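The Plilovwood plank tile is the carpet tile we keep coming back to, and after laying it in every kind of room we could talk our way into, we still get a kick out of opening a new box! It's a long, narrow loop-pile tile with a cushioned back, made for offices, lounges and big open floors that get walked on all day.

What makes it fun is the streaking. Every tile in a box is a little different, so you can lay them all one way for a calm floor or turn them for something livelier. We started out in the plain colors ourselves and got talked into the streaky ones by our own installers (they were right).

Dry powder -- plaster dust, chalk, spilled creamer -- can leave a whitish streak in a gray floor, and it looks a lot worse than it is. Vacuum slowly in both directions before you let any water near it.
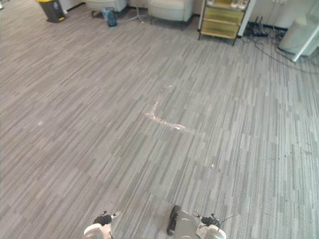 ## What's in the box

- 14 tiles per carton, packed in mixed shades
- Loop pile, solution-dyed, so the color goes all the way through the yarn
- Cushioned back, no separate pad needed
- Works with Heitmann corner tabs or a full-spread adhesive
- 31 streaked and solid colors, all sold by the carton

Cartons from different dye lots can vary a touch. Open three or four at once and shuffle them as you go.

## Laying it out

Find the middle of the room, snap two chalk lines, and dry-lay a row each way before you stick anything down. Arrows on the back show the pile direction. Big rooms are where this tile really shines, and the Prutton showroom, with 688 tiles in one run, still makes us grin every time we walk in.

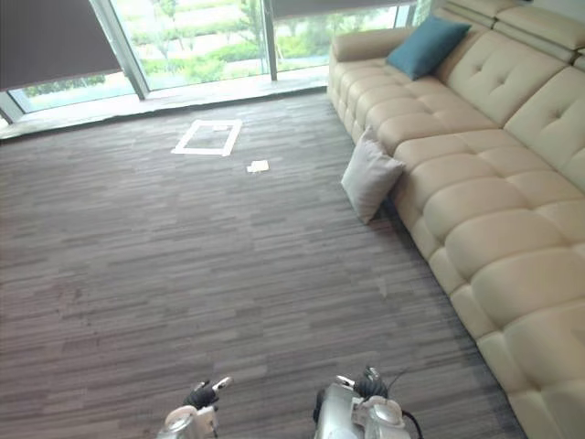

Plan around the heavy furniture early, while you can still move your start line for free. A big sectional hides a lot of floor, so we like to mark out where things will go and live with it for a day. White tape works great for this: a square of four strips on the carpet gives you the footprint of a table or a planter, and you can walk around it and see if the path to the windows feels tight. Use a low-tack tape and pull it up slowly, along the streaks.

## Care

Vacuum often, blot spills, and keep one spare carton in a closet. Swapping a tile takes a putty knife and a couple of minutes.

For orders over 2,000 tiles, ask Drarkon for a single dye lot and allow extra lead time.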